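How a robot learns to fold a towel
By Ju-won Joo
Apr 11, 2018

A towel is a hard thing for a robot to handle. A brick keeps its shape when it is picked up. A towel does not. It bends, sags and wrinkles, and it almost never lies the same way twice.

At the Lulgate laboratory, a team led by Takeshi Sakai wanted to know how a robot with two arms could learn to fold one. The project is called Hultedeo.

Learning by copying

One way to make a robot move is to write down every movement as a rule: go left, close the gripper, lift. This works well for bricks. For towels, the list of rules would become far too long.

The team used a different method, called learning from demonstration. A person guides the robot's arms through the whole job while a computer records two things: what the camera sees, and where the arms are. One recording of one fold is called a demonstration.

The team collected 1,000 demonstrations. Some had mistakes in them, such as a towel dropped on the floor, and these were taken out. That left 977.

A computer program then studied the recordings. It looked for links between the picture and the movement. If a corner is here, the arm usually goes there. A program that has found such links is called a model. Training the model took 2 days.

Why use different towels?

Suppose the robot only ever practised with one towel. It might learn to look for that exact colour, and fail with any other. So the team changed the towels and moved them to new places on the table.

A green towel, a beige one and a blue one lie on the table, with both grippers over the beige one. Each gripper has two fingers, which close on the cloth like a finger and thumb.
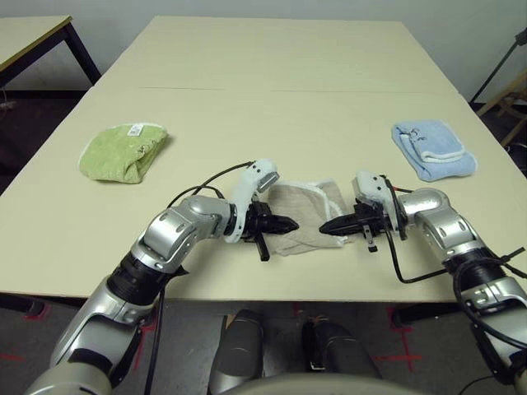 What the team found

The test was simple. The robot was given towels that were not in the recordings, and each try was marked as a pass or a fail. It passed more often when the training towels had been mixed than when they had all been the same – even though the number of demonstrations was equal.

Thick towels were still a problem. The gripper sometimes picked up two layers where it needed one. The team plans to record more folds with thick cloth, up to 1,400 demonstrations in all, and then run the same test again.

Last updated: August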